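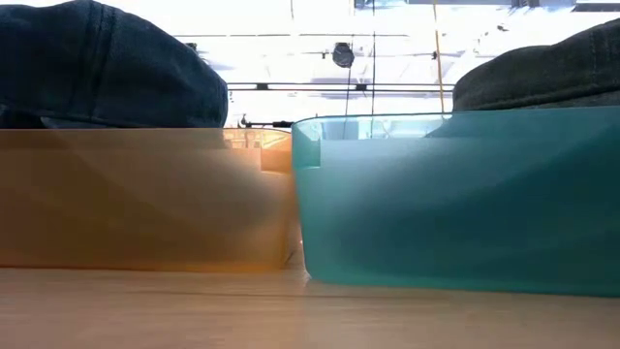 Two see-through bins on the table, orange on the left and teal on the right.

How to Sort a Junk Drawer With Two Bins (and Not Buy Eleven More)

By Tania Sikder

I don't trust organizing advice that begins with a shopping list. I once followed a drawer plan that wanted 11 matching containers, and I ended up with a drawer full of containers and a bag of batteries on top of the fridge. So I use two bins now. Any two will do. Colored plastic you can see through is handy, mostly so you can tell orange from teal when your hands are full.

What you need

2 bins, different colors
A table you can clear completely
A trash bag
A pen that works, which you may have to find in the drawer first

Step 1. Clear the table and set the bins side by side, long sides facing you. Leave yourself room in front of them for the pile. If they're across the table from each other you will start tossing things, and you will miss.

Step 2. Decide what each color means before you open the drawer. Mine go like this: orange is for things that live somewhere else in the house, teal is for things that stay. Anything broken or dried up goes straight in the bag. I've seen systems with a third bin marked "maybe." I tried it for most of August and all I had at the end was a maybe bin.

Step 3. Tip out half the drawer. Half is plenty. People will tell you to dump everything so you can "face it," and I suppose that suits somebody, but I have to eat dinner at that table.

Step 4. Pick up whatever is closest and put it in a bin. Don't hunt for all the rubber bands first. Keys that fit nothing can go in the orange bin until you've tried them in every lock you own, and after that they can go in the bag.

Step 5. When the pile is gone, walk the orange bin around the house and empty it. All of it, the same day. If you skip this part you have moved your junk drawer into a bin.

Step 6. Wipe out the drawer and put back what's in the teal bin. If it doesn't fit with the drawer closing easily, go through the bin again. Then do the other half.

Do you need dividers?

Probably not. I cut down a cereal box for pens and tape and it has held up fine. Buy dividers later if you're still annoyed.

How long does it take?

One evening for an ordinary kitchen drawer, if you leave the old photos alone. I've read that it should take fifteen minutes. Maybe with a very small drawer.

Washing the bins

Crumbs and pencil dust collect in the corners and show through clear plastic. Warm water, a little dish soap, a soft cloth. Skip the scratchy side of the sponge. Dry them before you stack them or they'll stick together.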